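Does ice keep people in a café longer? Project report, Eskil Nordin

3. What we were told

The Helisham café chain says a free cup of ice with any drink makes customers stay longer. Their leaflet gives no figures for this — only the word "proven". I asked for the proof in August and got a voucher.
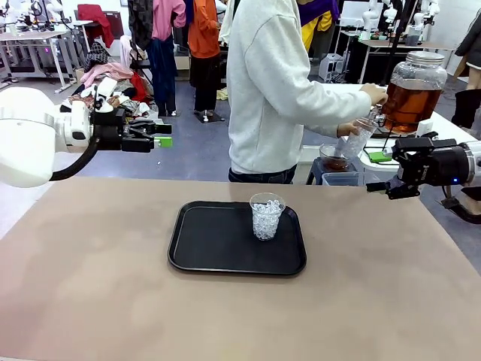 Fig. 1. Clear cup of ice on a black tray.

4. What I found

I logged 283 visits over 12 afternoons at the Ponce Street branch. Visits with ice were longer by 2 minutes. I doubt this means much. Hot afternoons were also the busy ones, and the queue for the till was part of the time I logged. My tutor thinks 300 visits would have settled it. I don't.
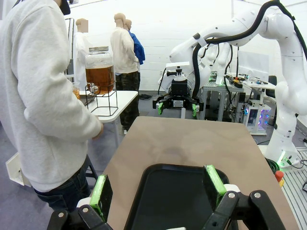
Fig. 2. Black tray on the light brown tabletop.

5. Weak points

One branch, one season, and I was the only person with a watch.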